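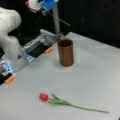
5 min read

Ok so. Bench rules. I promised Weronika I would write these up back in July and then didn't, and now three different people have asked me for "the doc," and there is no doc, there's me saying things across the room. So this is the doc. Sort of. Typed fast, will clean up later (won't).

Background for anyone outside the group: we do tabletop pick and place, small objects, stems and cups and such, and we record every run. Runs get used by people who were never in the room. Gisela Janssen at Stoltstead takes them first, then whoever she passes them to. Which means anything sloppy we do at the bench turns into somebody else's bad afternoon two months on.

Rule one. Speed limit stays on while anybody is inside the tape. I don't care that the arm is the friendly kind. "Collaborative" is a word about how a whole setup gets used, tool and object and task included, and an arm that stops politely on contact can still be holding something pointy. Do the risk assessment for the job you're running today. If you changed the fingers, it's a different job. Read it again, initial it again.

Rule two. E-stop within reach of the person running, and that person has no other task. Not phone, not the log, not eating. If you need to write in the log, pause the arm. I have been bad at this one. Weronika caught me typing notes with the arm live and just stood there untill I noticed.

Rule three, check the stop before the first run of the session. Press it. Watch the arm stop. Reset. Takes no time at all and people skip it constantly.

Cables next, because that was the big argument. Old rule said "secure all cables," which means nothing, everyone thinks theirs are secure. New rule: move the wrist by hand through the full range you plan to use, slowly, power state as per the card, and watch the slack the whole way. If a loop can reach the fingers or catch on a fixture, reroute it. Then do it again with the gripper open all the way, then closed.

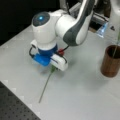
And write down which way you routed it. The log has a line for it now. Kikach (our logging thing, yes the name, don't ask) won't let you start a session with that line blank, and I had to fight for that, so please don't type "ok" in it. "Ok" is not a route.

Grip force. Start low. Go up one step at a time, and stop going up when the object stops slipping, then leave it there. The temptation is to crank it so the run count looks good. With thin stuff you get a nice firm hold and a squashed object and the next person inherits it. If it slips, log a slip. Slips are data!! Gisela has said this to us in 2 separate meetings and she was pretty patient the second time.

Failed runs get kept. All of them. Name them as failed, don't delete, don't "redo over." I found a folder from the Ackermann job where somebody had kept only the good ones and we couldn't use it for anything, because there was no telling how many tries sat behind each one. Nobody did it to be sneaky. They were tidying.

Resets. This is where I get boring.
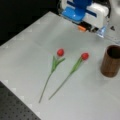 A reset means putting the objects back the way the run sheet says, and then looking at them from where the sheet was drawn. Most of our bad resets are small. Somebody's sleeve moves the cup, or a thing gets turned end for end. So the sheet has to say direction as well as place. Two tulips side by side, blooms pointing the same way, cup standing upright off to the side with open table between it and the nearer bloom, ok, that's a layout I can rebuild from words. "Flowers near cup" isn't. I got handed "flowers near cup" last month and wasted half a session on it. If the run is supposed to vary the layout, then the sheet says how it varies, and you follow that, you don't freestyle it because you're bored. Bored people make patterns anyway. I do, everything drifts toward my left hand.

Hands out before you say clear. Say it out loud. "Clear." The operator says it back. Feels silly with two people in a quiet room, do it anyway. At Kakix they do it with headsets on and it's the one thing I came home from that visit wanting to copy.

Wipe down the surface between objects, not just end of day. Look at the fingertips while you're there, if one is worn or twisted swap both, never just one. New pair goes in the log with the date.

Handover. 4 lines, no more, nobody reads more:

what ran
what broke
what you changed
what you'd check first

That's it, that's the whole handover. If line two is empty I'm going to come ask you about it, becuase something always broke.

Things still open. Weronika Czarnecka wants a max session length, she says 6 hours in a row is too long for one operator and the logs get worse toward the end, and I looked and yeah, they do. I'd say 5 with a proper break. We haven't settled it. Also whether visitors can stand inside the tape if the arm is paused but powered. I say no. Some disagreement on that. For now it's no.

Printing this and sticking it by the door. Corrections in pen please, on the sheet, with your initials, so I know who to bug.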